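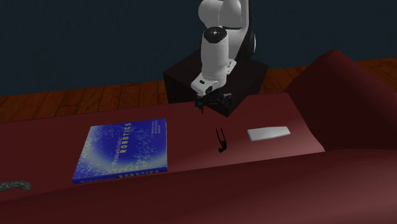 Figure 4. Simulated test scene, camera facing the arm across the seat. Gripper empty, objects placed.

4.2 Comparing Grippers in the Sofa Scene

This section explains how to run the standard gripper comparison in the Nidstead simulator. The operator should have completed the arm set-up in Section 2 before proceeding. The Henell and Dotov gripper models are supplied with the scene. Other models must be imported and approved by the laboratory office.

1. Open the sofa scene and select the gripper model to be tested.

2. Confirm that the arm is mounted on the pedestal behind the seat. Do not move the pedestal. Results obtained from a different base position cannot be compared with earlier results.

3. Load the object layout. The blue book must lie flat on the seat with its cover facing up, and the pale block must rest on its broad face.

4. Move the arm to the ready position. The gripper shall be empty at the start of each trial.

5. Set the number of trials to 29 for each object. Up to 200 trials may be queued in one session.

CAUTION: Do not change the friction settings between gripper models. If a setting has been changed in error, discard the session and reload the scene.

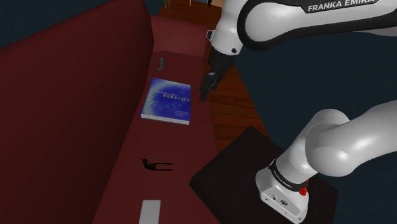 6. Switch to the second camera view and check the clearance between the fingers and the front edge of the seat. If the fingers touch the upholstery at any point during the approach, raise the approach height and repeat the check.

7. Start the session. The controller records each attempt as held, dropped or missed.

8. When the session ends, save the log under the name of the gripper model and return the arm to the ready position.

NOTE: The book is wider than the opening of either supplied gripper. Attempts must be made at the spine or at the page edges. An attempt made on the flat of the cover is recorded as missed.

NOTE: Logs produced with the older Beltrán controller use a different time step. They may be kept for reference but shall not be included in the comparison table.

Questions about the scene files should be sent to Omolara Fashola. Requests to import a new gripper model require the signature of Masaru Hoshino.

Revised Dec 19, 2018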